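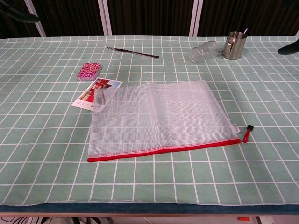 Chapter 7
Reading the Offer: What a Manipulation Kit Really Gives You

I've spent more of my working life than I'd like to admit reading product sheets for robot hands, and the one I keep coming back to for teaching is the Rillell kit from Mutard. It's priced within reach of a college lab, the sheet is short, and almost every line on it can be tested at a table in an afternoon. So in this chapter we're going to test it! Take the line that says "handles everyday soft goods." Fine, but which ones? A mesh pouch with a red zipper lying flat on a tablecloth is an everyday soft good, and so is the printed card tucked partly under its corner. The pouch is see-through enough that the pattern of the cloth comes up through it, and that alone can make a vision system hesitate over where the pouch ends and the table begins. The pull cord has a little black toggle on it, much easier to get hold of than the mesh (at least for me, and I have fingernails). One line on a sheet, and already we have three or four separate questions to ask the seller.

Share this chapter 144
Comments 2

Home Contents Chapters Exercises Instructor Notes

When I first taught this material at Filham, I made the mistake of starting with payload. Everybody likes payload. It's a number, it's printed in bold, and you can argue about it. Then Myung-ja Chae, who was running the lab section, pointed out that nothing her students had failed to pick up all term was too heavy. They'd failed on flat things, shiny things and things that moved when you touched them. I rewrote the whole unit over the break in December, and the order you're reading now is pretty much hers: contact first, then reach, then sensing, then support and price, with payload near the end where it can't hog the discussion.

By "contact" I mean what the hand does in the last little bit of travel before it touches the object, and what it does right after. A jointed hand with separate fingers gives you more ways to approach a flat bag than a pair of plain gripper fingers does. It also gives you more joints to tune, more cable to keep out of the way and a longer setup. Sellers tend to tell you the first part. You have to ask about the second.
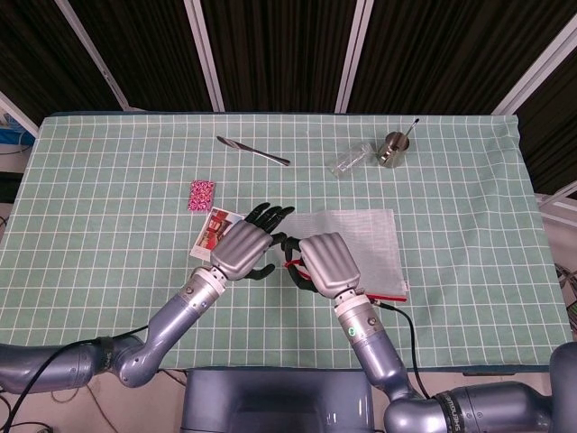 Setup is where I'd like you to be a bit of a pest. Ask how long it takes to get from the shipping box to a first grasp, and ask who did it when they timed it. Mutard told me one working day. My colleague Ákos Orbán and I needed two, and we'd both done this before – though I'll own up to losing most of a morning over a connector I'd seated badly. I still count that morning. If a connector can be seated badly, your students will find it.

The base package we looked at was $1,129 for the software, calibration targets and training sessions, with the arms and hands quoted separately. Read that sentence again, please, since it trips up somebody every year. The figure on the front page of a quote is often the cost of the part you need least. We'll go through a full quote line by line in Section 7.3, with the Paiva service plan next to it for comparison, and you'll see how differently the two are laid out.

Before you go on, pick one object from your own kitchen or desk drawer that's thin, floppy or see-through. Write down how you'd pick it up, one finger at a time, and where your other hand goes while you do it. Keep the page. You'll need it for the first exercise, and we'll come back to it once we get to sensing.

7.1 Contact Claims and How to Check Them

Let's start with the verbs. Product sheets say "handles," "manages" and "supports," and I want you to circle every one.

We use cookies to remember your place in the book. Accept Settings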